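October, notebook 5, morning

Back to the peony question. Lai-ching Yau sent over the Skendix word list and wants us to sign off on the claim that peony "has always meant wealth" in the songs and paintings we hold copies of. I don't buy "always." Went through the Tomier index last night, all 2843 entries, and pulled every one that names the flower. 156 hits. A good many just say a peony is in the garden and leave it there. The cataloguer then wrote "wealth, honor" in the meaning column for every single one, in the same pen.

That column bothers me. The index was typed up in 1969 from older cards, and I can't find the cards. If the meanings were added at typing, they tell us what one person thought that year and nothing about the poets. Lai-ching says the handwriting could be earlier. Could be. I'd want to see one card before I believe it.

Same trouble with lotus. "Purity" down the whole page, even for an entry that is plainly a recipe for the root.

Nicholas box: went through the first folder only. Two verses where the peony looks more like a joke about a vain neighbor. Copied both out, page refs on the loose sheet at the back. Translation is mine and shaky – somebody please check line three of the second one.

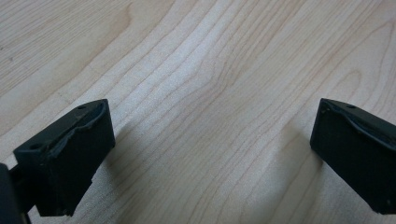 Ilstead Plant Lore Group – Reading Room Notebooks

After lunch. Tried sorting the hits by source in place of meaning. Most come from the same few anthologies, which copy each other, so 156 is a soft number. Not going to quote it to Skendix yet.

To do: ask about the missing cards again. Redo chrysanthemum without looking at the meaning column first. Leave plum alone until the peony mess is settled.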